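3.2 Where utensils are kept between meals

Households in the Merness sample kept everyday chopsticks in one of two places: a drawer, or an open holder on the table or counter. Open holders were more common where the kitchen table was also used for sorting and drying. Amin and Kazmi found the same pattern in their Pondusside interviews – people put things back where they next expect to reach for them.

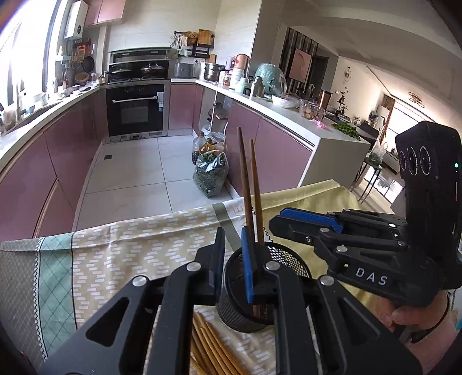
Figure 4. Wire-mesh utensil holder with chopsticks on a kitchen table; a loose bundle of bamboo chopsticks lies on the cloth.

Mixed sets were treated as a single stock. Long brown wooden chopsticks and paler bamboo ones (Figure 4) were coded under the same item type, and length was not recorded. Items lying beside a holder were coded as 'out', even when close to it. Of the 60 households visited in February, 5 had no fixed place for chopsticks at all. We left these out of the storage analysis but kept them in the table-use counts in Section 3.3.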